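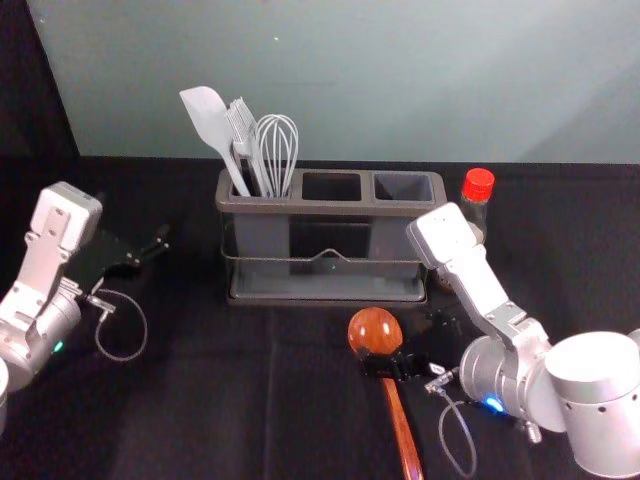

Mervin Tremblay wrote:

> Thanks for sorting out the Prosser open day. I couldn't get off work. Did the two arms do anything you'd want at home, or was it all for show? I'm torn about putting my name down for the next one if it's just watching something very slow from behind a rope. Also, was there parking?

Hi Mervin, hi all,

No rope! And yes, it's slow, but I stood there far longer than I meant to and missed the tea. Parking is round the back, 40 spaces, all full by half ten, so get the bus if you can.

The bit you're asking about was the kitchen table demo, which they call Fikik. Two arms, one each side, black cloth, a holder with three grey utensils in it (spatula, brush, whisk), plus a wooden spoon and a little bottle with a red cap. It sounds like nothing much, I know. Huguette Turcotte was at the controls and let us ask whatever we liked, and Gwion asked about thirty things, bless him.
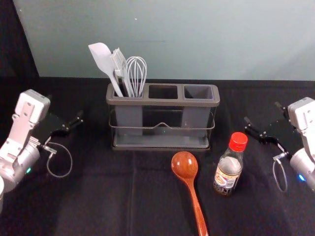 She told us the trouble with black grippers on black cloth is that people at the back can't tell what the fingers are up to, so do go and stand near the front. I got a spot on the left and was much happier. The spoon is the one she worries about, being round and shiny, and she'd sooner talk about that than about the whisk. I'd have guessed the whisk!

Would I want it at home? Not yet, Mervin. My kitchen drawer would finish it off. But Lowri Hughes was very taken with it and wants to ask Gandis whether they'd bring something similar to our April meeting. I said I'd find out what size table they need.
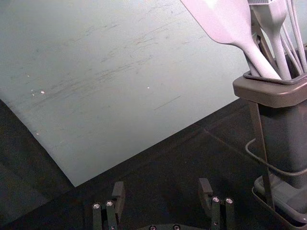

The wrist cameras were my favourite part, by the way. You get the view from just behind the fingers, and everything looks enormous, the spatula especially. Catriona MacAulay said it made her feel a bit seasick, but she went back for a second look.

Upstairs was the Flirkon room, which I only had ten minutes in. It was mostly posters, and very warm. If anyone else got a proper look, please write in.

Next visit: let me know by replying to the list and I'll pass the names on in one go. Mervin, I've put you down as a maybe.

Cheers,
Gwen

Previous in thread | Next in thread | Thread index | List archive

We use cookies to remember your archive settings. OK | Change settings

Problems with the list? Write to the list owner. Back to top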